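Chapter 5
Station Stops and Dwell Time

5.1 Introduction

Chapter 4 treated the running time of a train between stations. On a line with widely spaced stops, running time makes up most of the schedule, and small errors in the time allowed at platforms have little effect. On a commuter line the proportions are different. A local train may stop every two miles, and the minutes spent standing at platforms can decide how many trains the line is able to carry in the peak hour.

Dwell time is the interval between the moment a train comes to rest at a platform and the moment it begins to move again. It includes the time needed to release and open the doors, the time during which passengers get off and on, the time needed to close the doors, and any delay between door closure and departure. The second of these is called passenger exchange time. The others are grouped as fixed time, although they vary with the equipment and with the habits of the crew.

5.2 The Flomness Branch

Most of the worked problems in this chapter use the Flomness branch, a single-track commuter line with passing sidings at Okholm and Buren. The survey by Srour and Tannous recorded every weekday stop on the branch during June. Its tables are reprinted at the end of the chapter. Fares Srour worked from the platforms and Rami Tannous rode in the trains, so that each stop has two independent timings. Where the timings differ by more than 2 seconds, both are given.

The platforms at Okholm are low, and passengers climb steps to enter the cars. At Buren the platform was raised to floor level when the station was rebuilt. The same cars serve both stations. The reader should compare the exchange times in the tables before going on to Section 5.3, paying attention to stops with similar passenger loads.

A schedule planner cannot use the average dwell alone. If the allowance equals the average, a large share of trains will leave late, and on single track a late train holds the opposing train at the next siding. The usual practice is to add a margin based on the spread of the observed values. The choice of margin is taken up in Section 5.4. 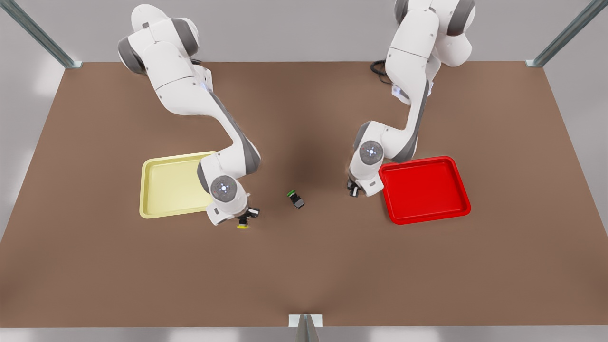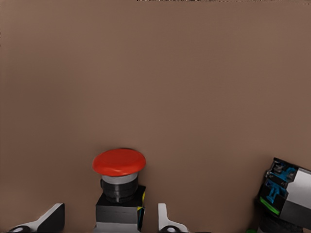
Fixed time is the part of the dwell most easily changed by the design of the equipment. On the older Matar cars, the conductor closes the doors from a panel in one vestibule, checks the platform, and signals the engineer by buzzer. Each step waits for the one before it. The panel holds the door controls and a separate control for stopping the train in an emergency. The latter should be of a different form from the rest, so that a conductor working by touch does not confuse the two. Later cars replace the buzzer with a door-closed light in the cab. The tables show fixed time separately for the two types of car, and Problem 5 asks for the effect of the change on a trip over the full branch.

Terms used in this chapter

Dwell time: standing time at a platform, from stop to start.
Passenger exchange time: the part of the dwell during which passengers get off and on.
Fixed time: dwell time less passenger exchange time.
Margin: time added to the average dwell in preparing a schedule.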